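Home | Checklists | Moving Out | Rentals | Contact

Filed under: Landlord Stuff, Walkthroughs

Move-out walkthrough, Rurnmont unit 2 — my checklist with comments

14 comments | 37 shares

Doing this fast, next people want keys by February. Same list I used in 2025, with notes from this round. OK = fine, FIX = before new tenant, WATCH = look again at next visit.

ENTRY
Front door lock — OK. Turns fine, both keys returned.
Deadbolt — FIX. Sticks halfway. Strike plate is off a hair, needs a file.
Door sweep — FIX. Daylight under the left side.
Peephole — OK.
Mailbox key — missing. Charge for it, it's in the lease.

KITCHEN
Stove burners — all light. Back right is slow, WATCH.
Oven door seal — OK
Range hood filter — FIX. Greasy, soak overnight or just buy one.
Under sink — dry, no smell. Shutoff valves both turn. Do turn them, don't just look. I skipped that once at the Ballden place and paid for it.
Fridge — coils dusty, vacuumed. Door gasket OK.
Outlets by counter — test button works on both. Reset too.
Caulk behind faucet — FIX, going black.

BATHROOM
Toilet — rocks a little. FIX. Shim and recaulk, check the flange while your down there.
Fan — runs, loud. Holds a square of tissue so it's pulling air.
Tub drain — slow. Snake it.
Grout — WATCH
Hot water — comes up quick enough. Heater is set where I left it.

BEDROOM / CLOSET
Windows — both open, both lock, screens in.
Egress window — clear, opens all the way without a tool. This one is not optional.
Smoke alarm — chirping. New battery in, tested, OK now. Date on the back is still good.
Closet rod — FIX. Bracket pulled out of the drywall on one side. Use a real anchor this time, or hit the stud.
Closet floor — check corners for damp, esp. the outside wall. Clothes piled against that wall all winter is how you get mildew.

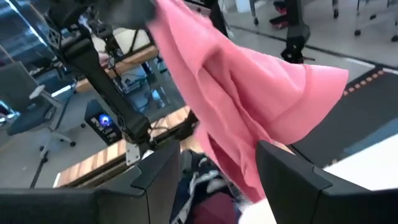 Carpet — two stains by the door, one came up with plain water. Other one is staying. Normal wear, not charging.
Baseboard heater — OK, fins straight. Keep anything cloth well off it, I put that in the welcome sheet and will put it in again bigger.

LAUNDRY NOOK
Washer hoses — no bulges. Replace anyway every few years.
Dryer vent — FIX. Pulled a wad of lint out of the elbow. Flap outside was stuck open.
Lint screen — OK
Floor pan — dry

HALL / STORAGE
CO alarm — OK, tested
Breaker panel — labels readable except one. Traced it, it's the porch light. Wrote it in.
Bike hooks — the Pedalari ones, still tight. Hung off one of them, held me.
Extinguisher — needle in the green, but it was behind a box. Moved to the wall bracket.

OUTSIDE
Steps — OK
Handrail — FIX. Bottom bolt loose.
Gutter over door — WATCH, dripping at the seam
Electric meter photo taken, last four 1624. Water is 609. Write these down the same day or you will be arguing over the bill.

LEFT TO DO
Call Lis Plumbing re toilet and tub — they're quoting up to 2 weeks
Strike plate, sweep, handrail bolt
Closet bracket
Caulk x2
Dryer vent again, from outside
Key for mailbox

Forgot to check the attic hatch. Will do when I go back for the caulk — hatch insulation was falling off last time and I dont remember if I ever glued it.

Comments (14) | Share (37) | Print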